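Two Tiers and a Lot of Bottles: Living With the Shakya Countertop Organizer

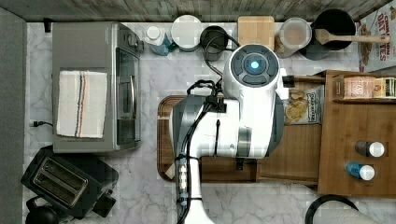 Issue 40, page 4

I have a small kitchen and a big snack habit, so when my neighbor Umesh Saxena told me he'd given up on his spice drawer and bought a Shakya organizer instead, I went over to look at his and ordered one that same night. Mine has been on the counter since March, to the right of the cutting board, and I have opinions!

First, the looks. It's a light bamboo color, which I was worried would fight with my darker cutting board, but against the marble they get along fine. The top is an open shelf, and that's where I keep the little things I reach for all the time (a small round jar, a small box, whatever I'm into that week). The lower tier is meant for taller stuff, I think, but I lay small bottles down on their sides in there and it works great. The one with the dark body and the one with the blue body live there now, and I've stopped buying doubles of things I already own.

Putting it together took me longer than I'd like to admit. You get 4 screws in a paper packet and a hex key so tiny I lost it twice, and the instruction sheet has one drawing on it. One drawing! The holes did line up though, and nothing has wobbled since, even with a bag of chips leaning near it most days.

What I don't love: there's no lip on the top shelf. If you're a fast wiper like me, a jar is going over the side sooner or later – mine did, in week one, and I was picking cumin out of the toaster oven for days. I'd also like feet on the bottom. Water creeps under it when I rinse the board, so I tip it up at night and let the counter dry.

I did look at the Pandau one too. It has drawers, and my sister swears by hers, but drawers in a kitchen this size just mean I forget what's in them. The Drunddale is pretty and was way too deep for my counter. With the toaster oven taking up the left side (and doing double duty as my dish towel rack), I don't have inches to give away.

I paid 70 dollars at the Clondton home store, which felt like a lot for a small wooden shelf. I've seen it marked down to 40 since then and yes, I'm a little sore about it. At 40 I'd say go get one. At full price, maybe wait for the sale, unless your spice drawer is as bad as Umesh's was.

Next month I'm trying their knife block, if I can find somewhere to put it.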